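Laborbuch Zweiarmplatz, Projekt Tuno
Donnerstag, 29. Mai 2025

Thema: Greifzeitpunkt bei Policies mit Aktionsblöcken, Vergleich fester gegen verkürzten Ausführungshorizont.

Ausgangslage: Seit Februar läuft die Gondal-Policy mit Blöcken von 80 Schritten, die komplett abgearbeitet werden, bevor neu geplant wird. Bei groben Objekten unkritisch. Bei dünnen Bügeln und Griffen schließt der Greifer regelmäßig zu früh, weil die Korrektur aus dem Handgelenkbild erst im nächsten Block ankommt. Das war in den Altomard-Aufzeichnungen schon zu sehen, wurde dort aber der Kalibrierung zugeschrieben. Kalibrierung gestern neu gemacht, Fehlerbild unverändert.

Heute geändert: Blocklänge bleibt bei 80, ausgeführt werden nur die ersten 8 Schritte, dann Neuplanung. Überlappende Vorhersagen werden exponentiell gewichtet gemittelt, ältere stärker. Greiferkanal von der Mittelung ausgenommen - gemittelte Öffnungswerte führen zu halb geschlossenen Fingern, das hatten wir schon einmal.

Ablauf: je Variante 60 Durchgänge, Objekte in einer Reihe, Startpose beider Arme variiert. Gewichte identisch, kein Nachtraining. Abbruch von Hand bei Kontakt mit der Tischplatte.

Beobachtungen:
- Fester Horizont: 10 Durchgänge mit zu frühem Schließen, fast alle am Drahthenkel.
- Verkürzter Horizont: kein zu frühes Schließen am Henkel. Dafür zögert der jeweils andere Arm, pendelt über dem Zielobjekt und braucht länger bis zum Absenken.
- Das Pendeln tritt auf, wenn zwei Ziele ähnlich nahe liegen. Vermutlich wechselt die Policy zwischen zwei Modi, die beim langen Block durch das Durchlaufen verdeckt waren.
- Rechenzeit pro Neuplanung reicht knapp. Solange auf dem Gostbridge-Rechner sonst nichts läuft, keine Aussetzer in der Ansteuerung.

Zur Ansicht von der festen Kamera: Greifer rechts am Henkel des Metalleimers, links offen über der Schüssel. Die Handgelenkansicht danach zeigt ein flaches rotes Teil zwischen den Fingern, dahinter den Holzkasten mit dem schrägen Schlitz.

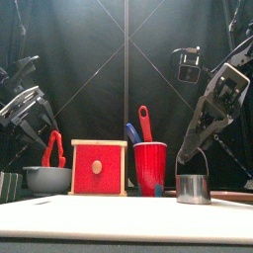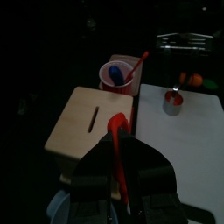 Auswertung der Greiferströme steht noch aus. Die Zeitstempel der Handgelenkkameras laufen gegenüber den Gelenkdaten auseinander, der Versatz muss vor dem Abgleich herausgerechnet werden. Skript dafür liegt im Tuno-Verzeichnis unter den Hilfsprogrammen, ist aber noch für die alte Bildrate geschrieben.

Offen:
- Zwischenwerte für den Ausführungshorizont testen.
- Gewichtung umdrehen (neuere Vorhersagen stärker) und prüfen, ob das Pendeln abnimmt oder nur schneller wird.
- Schlitzaufgabe getrennt auswerten. Die Orientierung des gegriffenen Teils geht dort stärker ein als der Greifzeitpunkt, gehört also nicht in dieselbe Tabelle.
- Abbruchkriterium automatisieren, Handabbruch ist zwischen den Bedienern nicht vergleichbar.

Konfiguration beider Varianten ist eingecheckt, Rohdaten liegen auf dem Gruppenlaufwerk. Den alten Stand bitte nicht überschreiben, der wird für den Vergleich mit Altomard noch gebraucht.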